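Brusuvberg Community Boards > Home and Workspace > Surfaces and Finishes

White desktop against a pale wall: paper cups, pens, marks

geum_71
Posted 6 Mar 2024
I'm choosing a top for a shared work table. White is the default in our building. The walls are pale gray, the light is flat, and I want pens and drinks allowed on it. My questions are about cleaning and glare.
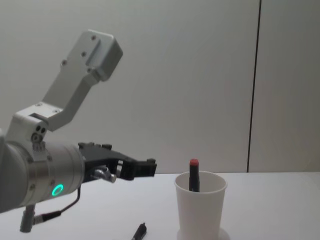

Glare is my main concern. A matte top gives up some wipeability, and a gloss one throws the ceiling lights back at you. Bare metal makes a useful comparison: the brushed silver cylinder at the left has soft reflections along its length, and I'd accept that level on a desktop but no more. Budget is 714 for the top alone, legs excluded.

tamo647
Matte. I've had a matte white top since October. Coffee rings come off with a damp cloth if you get to them the same day. Ballpoint needs isopropyl alcohol. Paper cups are fine until the bottom seam softens, so don't leave one overnight.

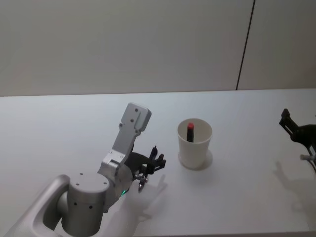

garon_flat
Disagree on matte. The texture holds graphite and ink, and alcohol used often leaves a shiny patch. Satin is the better compromise. I've refinished 3 tops, and both matte ones came back.

geum_71
Noted. Pens are the bigger risk for us, then. Cups can go on a tray. 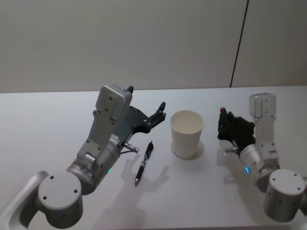
I could also put a blotter down where people write, but it would have to be fixed at the corners or it will creep. Does satin take removable adhesive?

tamo647
Mine does, and it's matte. Test a corner first. I still think the shiny patch comes from scrubbing. Blot it and stop.

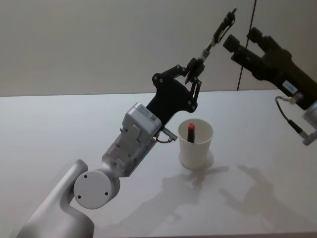 Also leave a small gap between the back edge and the wall. A tight fit traps crumbs and you can't get a cloth in.

garon_flat
Agree on the gap. Not on the blotting. Ask for a satin offcut and put ballpoint on it before you order.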